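Gredia Matte Table Top, Brown

Sold by Sillthorpe Work Furniture
Item group: Tops and boards

The Gredia is a plain matte table top for workshops, classrooms, craft rooms and packing areas. It comes as a single board with no drawers, no cutouts and no printed grid. You can set it on our Rana frame or on any frame of your own that supports it along all four sides.

The low-sheen finish keeps glare down under overhead lights. It will show smudges and light streaks with use, more so than our speckled gray top. Most of these wipe off. Fine scuffs stay, and we don't treat them as a defect under the warranty.

Sizes and options

Depth: 1000 mm
Thickness: 28 mm
Width: made to order, priced by the meter
Color: brown only
Edges: square or eased, same price
Fixing holes: 8 as standard, extra holes on request
Maximum evenly spread load on a Rana frame: 200 kg

The Rana frame is sold separately. If you order both, the holes are drilled to match. If you are using your own frame, send us a sketch with the hole positions marked from the left front corner. We can't take back a top that has been drilled to a customer's sketch.

Care

Wipe with a damp cloth and a little dish soap, then dry. Do not use scouring pads, bleach or furniture polish. Polish leaves shiny patches that are hard to get off. Put a mat under hot pots, soldering irons and glue guns. Wimach board cleaner (sold under Supplies) is fine for marker and tape residue, but try it on the underside first.

Clamps can be used anywhere along the edge. Use pads under the jaws, as bare metal will leave a dent.

Delivery

Tops ship flat on a pallet. The driver delivers to the curb only, so plan on two people to carry it in. Let the board lie flat indoors overnight before you fix it down. Orders placed by noon on Tuesday go out the same week, except for custom drilling, which adds a week. Check the corners before you sign, and write any damage on the delivery slip.

Returns are accepted on undrilled tops in the original wrap. The buyer pays return freight.
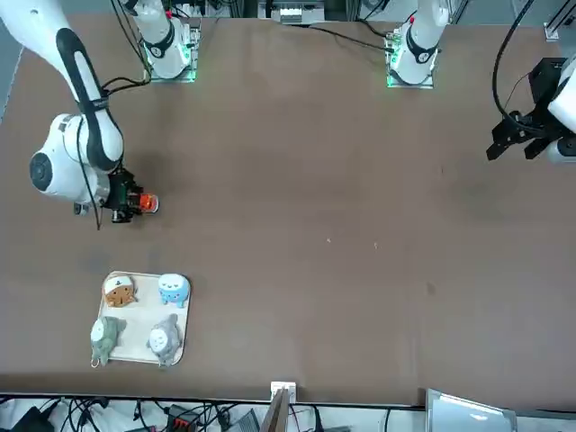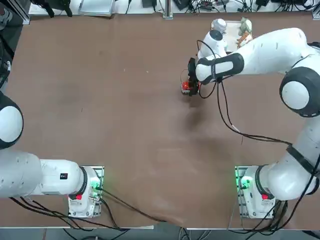 Brown table tops in use, matte surface.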